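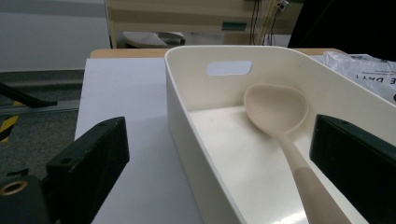
硅胶汤勺加塑料收纳盒,这套东西值不值得买

先说结论的话,盒子可以买,勺子看你做什么菜,套装价不划算。下面是用了几个月之后的记录,写得有点碎,想到哪儿写到哪儿。

我对硅胶厨具一直有点意见。前些年买过一把硅胶铲,炒了两次咖喱,铲头就变成了橘黄色,怎么洗都带着味道。后来换回不锈钢,又把不粘锅刮出几道印子。去年七月搬家,厨房变小,抽屉只剩一个,灶台边上能放东西的地方也就一块切菜板那么大,我才又动了念头,想买一把不伤锅的汤勺,再配个能装得下长柄工具的盒子。

挑来挑去买的是 Stonden 的一套,米色硅胶汤勺一把,白色塑料收纳盒一个,付了 78 块。店铺页面上写着“耐高温、不串味、一体成型”,看到这种话我习惯先打个对折。

先说盒子

白色,圆角,内壁光滑,稍微有点亮。盒壁靠上的位置开了一个圆角长方形的提手孔,手指伸进去就能拎起来。圆角这一点我是喜欢的,以前用过一个直角的盒子,四个角里永远积着一圈黑乎乎的油灰,要拿牙刷去抠。现在这个拿海绵转一圈就行,冲水的时候脏东西也不会卡在角落。

提手孔我起初觉得多余,后来发现放在高处的时候确实方便。问题是装满以后只用一只手从一头提,盒身会有点变形,另一头往下坠。里面放几把勺子没事,我试过把两瓶酱油也塞进去,提到一半就后悔了,赶紧用另一只手托住。商品详情里没有写承重,我问客服,客服回了一个笑脸和一句“日常使用完全没有问题的亲”。这种回答等于没回答。

内壁亮也有亮的麻烦。刚洗完很好看,自来水一干,水渍一点一点全显出来。我们这边水硬,不擦的话两三天就能看到一层白印。介意的人可以买哑光的,不过哑光的容易吃色,我之前有一个装过番茄酱,洗完是粉的。两种毛病里挑一种吧。

还有一件事,盒底没有沥水孔。洗完的勺子直接丢进去,水就积在底下,过一晚上摸着滑滑的。所以它只能放干透的东西,或者在下面垫块布。卖家的介绍页里有一张把湿碗筷往里放的效果图,我认为很误导人。

再说汤勺

勺头是宽的椭圆形,边上有一圈凸起的边。颜色介于奶油色和浅粉之间,看着有一点点透。手柄很长,越往后越粗,握的那一段颜色也深一些。

宽勺头盛汤快,舀粥也舒服,一勺下去就是小半碗。缺点在倒的时候。因为勺口宽,又没有专门的倒嘴,往窄口的保温杯里倒汤,十次有五六次要洒。我先生的办法是在杯口架一个漏斗,这就变成了洗一把勺子还要洗一个漏斗。

那一圈边我有些拿不准。好处是勺头不会软塌塌的,舀得起排骨;坏处是刮锅底的时候贴不严,最后一层浓汤总要换刮刀。想买一把勺子包办所有事的人会失望。

手柄的粗细我觉得合适,手上有水也握得住。但是长手柄配小奶锅就很尴尬,靠在锅边上,人一转身,手柄往外一翻,勺子整个掉到灶台上。我家最小的那只锅已经被它带翻过一次,幸好里面只是温牛奶。用大炒锅或者炖锅就没有这个问题。

大家最关心的染色和串味,我分开说。

染色:煮过两次咖喱,一次红油火锅底料,一次罗宋汤。咖喱之后勺头里侧有一圈淡黄,用小苏打糊敷了一个下午,退了大半。红油那次留下的颜色更顽固一点,放在窗台晒了几天才看不太出来。浅色硅胶就是这样,商家写“不易染色”,我的体会是写得过于乐观。如果你家每周都吃辣,请直接买深色的。

串味:比我预想的好。煮完鱼汤用热水加洗洁精洗,晾干再闻,味道很淡,煮甜汤喝不出鱼味。唯一一次翻车是在洗碗机里和一只装过洋葱的保鲜盒一起洗,拿出来一股洗涤剂混洋葱的怪味,两天才散。硅胶吸洗涤剂香味这件事,我看很多评测都不提。

耐热:包装上标的是最高可达 200 度。我没有温度计可以核对,只能说平时煮汤、炖肉,勺头没有变软也没有发黏。油炸我没有试,也不打算试。

跟别家比一下

朋友 Ngân Khổng 用的是 Zamgate 的汤勺,勺头比我的小,手柄短一截,我借来用了一个星期。倒汤明显更准,放进小锅也不翻。可是它的勺头和手柄是分开的两个部件,中间有条缝,煮过海带以后缝里会卡东西,得拿牙签挑。价钱是 57 块,只有勺子,没有盒子。

Leltance 也出收纳盒,我在店里摸过,壁更厚,提起来不晃,两头都有提手。它的盒子比较高,短一点的刮刀放进去就看不见头了,每次要伸手到底下掏。我没有买,所以耐用程度说不上来。

Hứa 那家的硅胶厨具在网上口碑很好,几乎每条评论都是五颗星,配图的角度都差不多,我就没有下单。也许真的好,有用过的人可以在下面告诉我。

关于“套装”

这是我最不满意的地方。页面把盒子和勺子说成“量身搭配”,我用下来没觉得哪里量过身。勺子平放要斜着搁,勺头顶着一边的盒壁,再放第二把长柄工具就得叠在上面,抽下面那把的时候,上面的也跟着出来。竖着放当然更不可能,它不是那种高筒。所以我现在的用法是盒子归盒子,装刮刀、量勺、打蛋器和保鲜袋夹子;汤勺挂在墙上的钩子上。两样东西各自都还过得去,凑在一起并没有多出什么好处。

单买的话,勺子和盒子加起来只比套装贵 7 块钱。为了省这几块钱买回一个尺寸未必合适的盒子,要想清楚。建议先量自己抽屉的内高,再决定要不要盒子。我就是没有量,回来才发现抽屉关不上,盒子只好摆在台面上。

清洁上的几点经验

新勺子到手先用开水煮几分钟,我那把刚拆开有股淡淡的塑料味,煮过就没有了。

勺头那圈边的内侧最容易藏油,用海绵的粗面沿着边走一圈。钢丝球不要用,硅胶刮花以后更容易染色。

盒子外侧的提手孔边缘会积灰,尤其放在灶台附近的,油烟混着灰,擦的时候别漏掉。

盒子不要放进洗碗机下层。我放过一次,没有变形,但是有一面摸起来好像没有以前那么平了,也可能是心理作用。

打分

收纳盒:四颗星。扣在没有沥水孔和单手提会变形。

汤勺:三颗星。盛得快,倒得不准,浅色不适合重口味家庭。

套装:两颗星半。

会不会再买?盒子会,可能买两个,一个放冰箱里装零散的小包调料。勺子用坏之前不会换,换的时候应该会选颜色深、手柄短一点的。

评论区

Ánh Tô:
我家也是这把勺子,红油那个颜色我用了漂白剂才去掉,但是不敢再拿来给孩子盛粥了。你晒太阳的办法要晒多久?

作者回复:
我晒了三四天,中间翻过面。漂白剂我没敢用,怕残留。

Cengiz Tatlı:
对提手孔的意见我不同意。我拿同一款盒子装土豆,天天一只手提,一点事没有。你那个变形会不会是酱油瓶都堆在一头了?

作者回复:
有可能,两瓶确实都靠在外侧。下次放中间再试一次,不过我还是希望厂家把承重写出来。

Trinh Doãn:
请问手柄那段颜色深的地方,用久了会不会发黏?我以前一把硅胶刷就是握的地方先黏。

作者回复:
目前没有。我用的时间还不长,黏了我回来补充。

Lerato Swanepoel:
本来想买套装,看完先去量抽屉了,差一点点,放不进去。只买了勺子。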